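Fellholm Tables and Work Surfaces: Frequently Asked Questions

Last revised 30 July 2024

What sizes does the Fellholm come in?
Two tops are stocked. The standard top is 1,016 mm wide and the long top is 2,255 mm wide. Both fit the same leg set, but the long top also needs the center support, which is sold separately. Custom widths are not available.

Is the top solid wood?
No. It is a wood-faced panel with a clear matte finish. The grain is fine and runs the length of the top. Color varies between batches, so if two tables will stand side by side, order them together.

Can I add a cable hole after delivery?
Yes. Drill from the finished face with a sharp hole saw and a backing board clamped underneath, then seal the cut edge with two coats of clear varnish before pressing in the grommet. Keep the hole clear of the leg plates. Tops ordered with a factory grommet arrive with the hole already cut and sealed.

Where should the hole go?
Near the rear edge and close to the middle suits most layouts. A cable that has to reach a tool used at the front can go over the side edge — leave enough slack that it doesn't pull when the tool moves.

How do I hold cables in place on the surface?
Cloth or gaffer tape with a low-residue adhesive is acceptable. Avoid clear packing tape and duct tape, which leave adhesive behind and can lift the finish. Press a test strip down in a corner first. Tape that stays in place for long periods should be replaced every 4 weeks.

The light wooden tabletop in use: 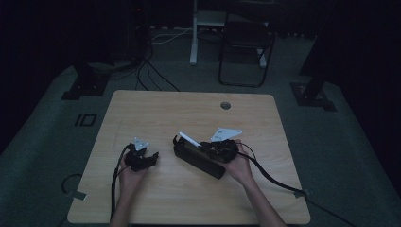
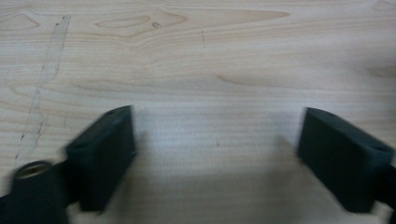

How do I remove tape residue?
Warm the strip with a hair dryer on the low setting and peel it back slowly at a flat angle, along the grain. Wipe off what remains with a cloth dampened with mineral spirits, then with a second cloth dampened with water. Dry at once. Do not use acetone or a metal scraper. A plastic card is fine.

Will metal tools scratch it?
They can. The finish resists light sliding contact but not dragged corners or dropped parts. Put a mat under anything heavy with hard edges. Fine scratches running with the grain can be reduced with the Wivis repair wax. Scratches across the grain usually need sanding and refinishing.

Does the table stand level on carpet?
Usually, once the feet have settled. Check it with a level after the first week and adjust the feet by hand. On thick carpet, fit the Dankwa foot plates, which spread the load and stop the legs from sinking unevenly.

Is there a weight limit?
The standard top carries up to 300 lb, evenly spread. Clamped vises and monitor arms put a concentrated load on the edge and should be mounted directly over a leg.

Can I replace only the top?
Yes. Replacement tops ship without hardware. Reuse the original screws — longer ones will come through the face.

Where are spare parts sold?
Feet, grommets and leg plates are available from the Mestine parts counter or by mail. Leg sets made before May use the older foot thread, so measure the bolt before ordering.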